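Windham House Manual for Guests and Long Stays
Section 4: Laundry, Hot Water and the Drying Closet 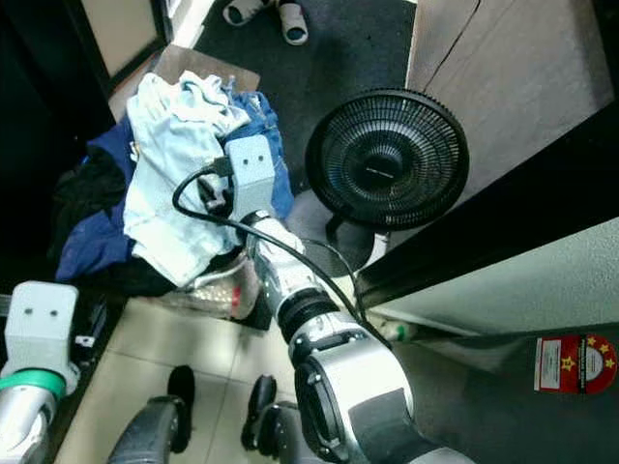
Read this section before you run the washer for the first time. Most of the calls I get in the first week of a stay are about laundry, and most of those come from people who trusted the label on the machine. The label was written by the people who sold it.

4.1 Before the first load

1. Open the cold water valve behind the washer. It turns a quarter of the way and stops. Do not force it past that.
2. Check that the drain hose is hooked over the standpipe. It has a habit of working itself up during the spin.
3. Switch on the Widmer water heater at the wall and wait 35 minutes. The front of the heater claims it is ready when the green lamp comes on. The green lamp means the heater has power. I have seen it lit over a tank of cold water.
4. Run a hot tap at the kitchen sink. If it comes out hot, so will the wash.

Note: The heater and the clothes dryer share a circuit. Together they will trip it. The breaker is the second one down in the hall panel, marked LAUNDRY in pencil.

4.2 Sorting and loading

The Mendier washer has a setting called Smart Mix, which is supposed to let you wash everything together. I tried it with a new red towel and some pillowcases, and I now own pink pillowcases. Sort by hand.

1. Separate darks, lights and towels.
2. Empty the pockets. Coins go straight to the pump.
3. Load the drum to two-thirds. The manufacturer says you can fill it to the top. You can, and the middle of the load will come out with dry soap in it.
4. Use half the detergent the bottle tells you to use. The water here is soft, and the bottle has an interest in being empty.
5. Close the door until it clicks twice.

CAUTION: Do not put the bath mats in the washer. They have rubber backing, and it comes off in crumbs.

4.3 Choosing a cycle

There are a lot of cycles on the dial. These are the ones I would use.

Cotton Warm: sheets, shirts, everyday things. Set the spin to 800. Higher speeds make the machine walk toward the door.

Towels: towels and nothing else.

Rinse and Spin: for anything that still smells of soap.

Eco runs for close to four hours. It may well save something over a year. I put two months with it next to two months without it and could not find the difference on the bill, so use it if you like and plan your evening accordingly.

Quick Fresh gets clothes damp and perfumed. I would not call it washing.

4.4 Drying

1. Clean the lint screen first, even if it looks clean.
2. Choose Timed Dry and set it for 40 minutes. Avoid Sensor Dry. The sensor decides that jeans are dry when the waistband could still be wrung out.
3. Hang wool and anything stretchy in the drying closet across the hall. Leave the closet door open a hand's width.
4. Switch on the closet fan. It shuts itself off after 5 hours.

The fan was sold to me as silent. It hums. If you sleep in the back bedroom, run it during the day.

CAUTION: Never leave the dryer running when you go out. There is an automatic cutoff, and I have no idea whether it works, which is reason enough.

4.5 If something goes wrong

Washer stops with water in the drum. The pump filter is blocked. Turn the machine off, put a shallow pan under the flap at the bottom left, and unscrew the filter slowly. Expect more water than the pan can hold.

Washer shows F4. The Mendier booklet says to contact an authorized technician. Turn the machine off at the wall, wait ten minutes and turn it on again. If F4 returns, call me.

Dryer runs but stays cold. Check the breaker, then the lint screen.

Smell from the drum. Run an empty hot cycle with a cup of white vinegar. The cleaning tablets sold for this cost around six times as much and smell of lemons, and I can't report any other effect.

4.6 Repairs

Call me before calling anyone else. The service plan with Hakport covers parts, but they will try to bill you for the visit if you book it yourself. Mornings before 9:30 are best. Filters and hoses are replaced every May, so please leave the hall cabinet clear that month.

Hauke Gerlach

Section 5 covers trash, recycling and the side gate.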